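Ticket 1187
Project: Nindness (block arranging)
Site: Mallville, bench 2
Opened by: Godfrey Wanyama
Status: Closed, with one follow-up
Summary: Recordings fail the start check although the blocks look right

Problem as reported

Since the change of task list, the start check on bench 2 has been turning down recordings that the operator believes are good. The message is always the same: "start layout does not match task". The operator resets, records again and gets the same message. The Ciltstead bench runs the same list and has no trouble.

A turned-down recording is not deleted. It goes to the hold folder, and there were 511 in there when I opened this ticket. I would like to get back as many as we can before the next training run.

What was checked first

Restarted the recording program. No change.

Restarted the bench computer. No change.

Compared the task list file with the one at Ciltstead. Same file, same size, same checksum.

Cleaned the lens and ran the board corner test. Passed on the first go, all four corners found.

Swapped to the old task list for a few recordings. These were all accepted. So the camera and the arm are fine, and the fault only shows up with the new list.

Looking at the layouts

The new list has tasks with two columns of blocks at the far end of the board, with the near part left clear for the arm to work in. The old list only ever had blocks in one loose group. The start check now tries to decide which column each block is in before it looks at colour and shape.

I set the bench up by hand for a task with green and blue on the left, red and yellow on the right, a star at the far end of each column, and ran the check without recording.
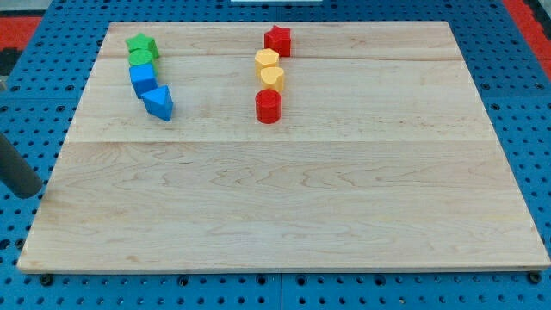

It failed. I then turned on the debug output, which prints the column it gives to each block. The blue prism at the near end on the left was given "none". The other seven were right. The left column leans to the right as it comes towards the front, and the prism is the one furthest over. I moved it left until it was in line with the star and ran the check again. Passed.

Put the prism back where it was. Failed again. Did this three times to be sure.

I then tried the other column the same way. Pushing the red cylinder to one side gave "none" for the cylinder, so it is not to do with the colour or the shape. Leaving a bit of a gap between it and the heart made no difference, so spacing along the column is fine. It is only sideways drift that matters.

Cause

The check draws a straight strip from the far block towards the front of the board and ignores anything outside it. The width of the strip is set in the site file. Ciltstead has it at the default. Ours was set much narrower in July, when Powell was being tested on this bench, and it was never put back. The old list did not use the strip, so the wrong value did no harm until now.

There is a second, smaller thing. The strip is drawn in picture space and not board space. With our camera the far edge of the board looks narrower than the near edge, so a strip of fixed width covers less of the board the closer it gets to the front. That is why the near blocks fail first.

Fix

Set the strip width in the site file back to the default and restarted the recording program. Re-ran the hand-made layout with the prism in its first position. Passed.

Re-ran the check over the hold folder. All but 14 were accepted and have been moved to the main set, which now stands at 1357. I went through the 14 by eye. They are real mistakes, mostly a block in the wrong order, and should stay out.

Note for operators

Please do not straighten the columns with a ruler or anything else. A bit of lean is wanted – if every start is perfectly lined up, the arm will only learn to cope with perfectly lined up blocks. Place them by hand as you did before. If the check fails, turn on the debug output and read the column list before you reset.

Follow-up

The strip should be worked out in board space so that it has the same width from far to near. I have raised this as a separate ticket against the start check. Not urgent with the default width in place.

Closed 2026-10-27, G. Wanyama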